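Birdie Haddad talks fast when the subject is her robotics club, and she had plenty to say when I caught up with her in April, a few days after the Ollham regional. The club has 40 students this year, up from 10 when she started coaching, and they meet in a long brick-walled shop with a humming fluorescent light and never enough shelf space.

"The kids wanted to teach a robot by showing it," she told me. "So they put on a headset, pick up a gripper and do the job by hand. Then they do it again. And again!"

Their project is called Kasprzak (the students picked the name, and Haddad has stopped asking), and its goal is a machine that can handle small parts around a metal frame without bumping the bars. Juniper Benavides, a junior who runs the recording schedule, logged 53 demonstrations in the first week.

"My first ones were terrible," Benavides said, laughing. "I moved way too fast. You have to slow down and kind of think with your wrist."

She loves the fiddly side of it: the printed marker cards, the bolts that need checking, the long arguments over how far to open the fingers. Her team of 4 rebuilt their mount twice before Ollham and came home with second place, behind a very good crew from Munenau.

"We were screaming like we'd won," Haddad said. "I lost my voice for two days."

What comes next? More recording, mostly. Benavides wants to try curved tubing, and two freshmen have asked to learn the gripper before summer. "They can have my slot," she said, "if they sweep up after."

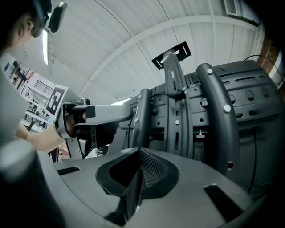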